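Ticket 438 - Lidgate line 2, feed pump losing prime
Status: open, waiting on parts
Opened by: Kieran Egan
Assigned: Fergal Costello

Wed 6:10
Feed pump on line 2 dropped out again at startup. Discharge gauge swinging all over, then nothing. Motor still turning fine. Isolated, vented, restarted, ran ok for a bit then same again. Night shift says they had it twice and just re-primed, no note left.

6:45
Checked suction strainer first. Some fiber in it, not enough to matter. Cleaned and put back with new gasket. No change.

7:20
Foot valve next. Tank level is good so it isn't sucking air from the top. Closed the discharge and watched the column, it drains back slow. So either foot valve is passing or we have air getting in on the suction side. Conall wants to swap the pump. Not yet please, it's a day's work and the spare has the old style flange.

8:05
Called Sorcha at Madigan (they supplied the check valves). She asked for the plate number off the valve body. Plate is painted over, scraped it, reads 1916 and then something I can't make out. She says that's enough to go on. Wants to know if the disc is the soft seat or the metal one. No idea, drawing doesnt say.

9:30
Pulled the check valve. Soft seat. There's a groove worn across one side and the disc hangs a little crooked on the pin. That would do it for the drain back. Doesn't explain the gauge swinging once its running though.

Sorcha will ring back on the line 2 phone with a price and lead time, keep it on and charged. 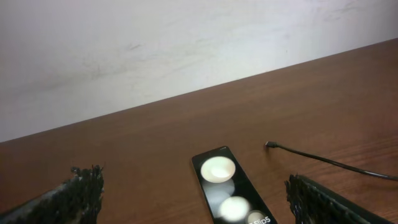
Black Galaxy Z Flip5, on the table

10:15
Went over the suction flanges with soapy water while it was stopped, which was dumb, there's no pressure on it. Redid it with the line filled and 10 psi on from the flush hose. Bubbles at the second elbow, bottom bolt side. Gasket is pinched. Whoever fitted it had the bolts tight on one side and nearly finger loose on the other.

11:00
New gasket in, bolts pulled up evenly in a cross. No bubbles. Check valve back in with the old disc turned over for now, ran it up. Gauge steady. Still drains back when stopped but slower than before.

11:40
Cathal Foley asked can we run the afternoon on it. Yes, but DON'T stop the pump for breaks, leave it on recirc. If it does get stopped, fill from the top plug before restarting. Wrote that on the panel.

13:20
Sorcha back. Madigan has no seat kit on the shelf, Skotow might. Karton will deliver either way. Ordered 2 kits, one to fit and one for stores.

To do:
- fit seat kit when it lands, Fergal
- check the line 1 elbow for the same gasket problm
- get the valve type put on the drawing
- Conall, leave the spare pump where it is

Leaving this open till the kit is in and it holds prime overnight.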